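Trilholm Planner 4: módulo de planejamento de movimento para manipuladores

Fabricante: Amton
Categoria: Software / Controle e planejamento
Licença: por célula, anual

Descrição
O Trilholm Planner recebe o modelo cinemático do braço, a geometria do posto e a pose dos objetos, e devolve trajetórias livres de colisão com perfil de velocidade já limitado. Roda no mesmo computador do controlador ou em máquina separada, via rede.

Recursos
Planejamento por amostragem com suavização posterior
Verificação de colisão contínua entre elos, ferramenta e ambiente
Suporte a braços de 6 eixos e a eixo linear externo
Até 11 zonas de restrição por célula
Importação de URDF e STEP
Simulador incluído, com variação de textura, iluminação e pose inicial
Interfaces em C++ e Python

Requisitos
Processador de 6 núcleos ou superior
16 GB de memória
Linux de 64 bits
Placa gráfica dedicada somente para o simulador

Instalação
O pacote ocupa roughly 4 GB em disco com o simulador. A calibração entre câmera e base do robô é feita pelo módulo Kemoso, vendido separadamente. Sem ele, a transformação deve ser informada manualmente no arquivo de configuração.

Nota de aplicação: aproximação vertical em espaço delimitado

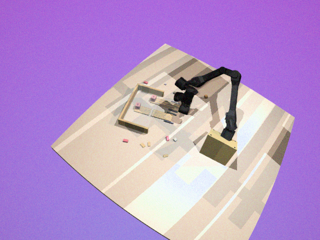
Bajpai
Engenharia de aplicação, Amton

Na cena simulada, a garra aponta para baixo sobre a mais escura das tábuas, junto à parede superior de uma moldura de madeira em U, aberta do lado do robô. Nesse tipo de posto convém declarar cada parede como obstáculo independente. Um único volume envolvente fecharia o interior e o planejador recusaria qualquer pose de preensão.

Os blocos pequenos espalhados pelo tapete entram como objetos dinâmicos, com margem própria. Para as hastes finas, reduzir o passo de verificação antes de alterar a margem global.

Atualizações da versão 4 incluídas durante a vigência da licença.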